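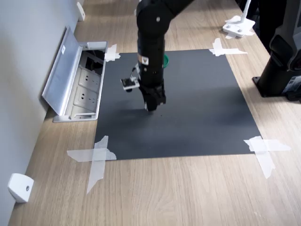 Water bill doubled after we moved, is this normal?
Posted in Okstead Home Help by plilari_renter, 2021-06-20

Our May bill shows 2,306 gallons for two people. At the old place we never went over 900. No yard, no dishwasher. Nothing is dripping that I can find. Should I call the city or the landlord first?

traner22
Check the toilet. Put food coloring in the tank and leave it for half an hour. If there's color in the bowl, the flapper is bad.

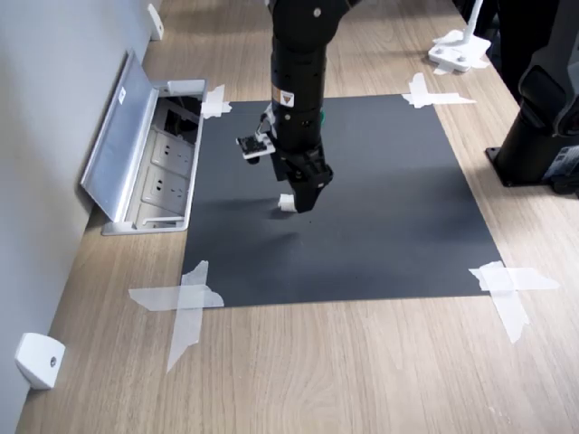 Then read the meter at night and again in the morning, with no water used in between. If it moved, call the landlord – the city only handles its side of the meter.

okstead_mike
Same thing with mine. It was the flapper.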